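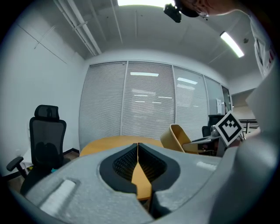 Vol. 6, No. 29

**Is Gretus coir pith really "low salt"?**

Posted by Zultesetti, January 21, 2020

I run a small seedling business and I'm looking at coir pith in pressed blocks to replace peat. Gretus has quoted me on 300 blocks, 5 kg each. Their sheet says "washed, low EC" and gives no number at all. I asked for one and got the same sheet back with a nicer cover. Two questions. Does "washed" mean anything in this trade? And is there a way to check before I pay for the whole lot? I've been burned before by a bale that was half dust, so please don't just tell me they're a nice company.

**Gasser**

"Washed" can mean anything from a long soak in fresh water to somebody walking past with a hose. Husks are often soaked in brackish water near the coast, and the salt stays in the pith unless it's rinsed out. Without an EC figure and the method behind it (how much water to how much pith), the word is worth nothing.

Buy 6 blocks from the actual lot, not "samples." Break a bit off the middle of each one, soak it in distilled water, wait, squeeze, and put a cheap meter in the liquid. Write down your ratio and use the same one every time, or you can't compare blocks.

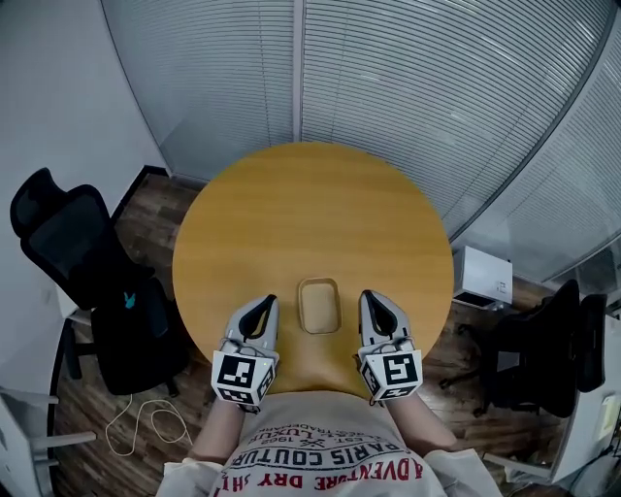
Also ask whether it was buffered with calcium nitrate. Washing takes out loose sodium and potassium, but a good deal hangs on to the fiber and comes off later, right when you start feeding. A seller who can't tell you what buffering is probably hasn't done it – and one who says "fully buffered" should have a lab report with a lot number on it. Check that the lot number matches your blocks. I had one last July that didn't.

**Itimum**

we used gretus for tomatoes and they grew fine. rinse it yourself if your worried, its not hard

**Gasser**

Rinsing 300 blocks is hard. And tomatoes put up with salt that would flatten lettuce seedlings, so I wouldn't go by that.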